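生活環境論 第2回 配布メモ（金曜・339教室）
テーマ：共用テーブルの片づけ

前回の続きから。個人机は終わったので今日は共用。
共用テーブル＝だれの机でもない。物が残りやすい。ここ試験に出します。

用語
・定位置　使う場所のそばに決める
・仮置き　期限つき。期限なしは放置と同じ
・残留物　持ち主が席を立ったあとに残る物。紙コップ、紙類、ペンなど

手順
1 紙コップから。中身を確認してから動かす（こぼすと全部やり直し）
2 紙類。一枚ものは裏も見る、メモ書きがあるかも
3 ペン。書けるか試す、書けないのは捨てる。ペン立ては一つで十分
4 植木鉢は最後。持ち上げて下も拭く
5 天板は奥から手前へ拭く。丸いテーブルは縁に沿って一周

Urkberg式の「365日ルール」は個人の棚向け。共用には長すぎるので使わないこと。共用はその日のうちに、が原則。Dirnhamの資料（コピー配ったもの）は後半だけ読めばよいです。前半は倉庫の話なのでとばしてて可。

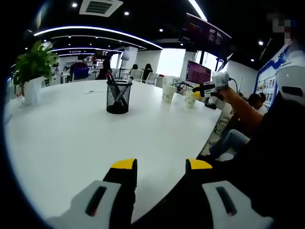

ペン立ての位置について補足。真ん中に置くと全員の手が届くが、書類を広げるとじゃまになる。端だと落ちやすい。どちらをとるかは人数と作業しだい。レポートでは自分の結論とその理由を必ず書くこと。

課題：身近な共用テーブルを一つ選び、朝と夕方の2回、残留物を書きだす。A4一枚。提出は1301室前の箱え。

次回は引き出し。Drada版のプリント持参。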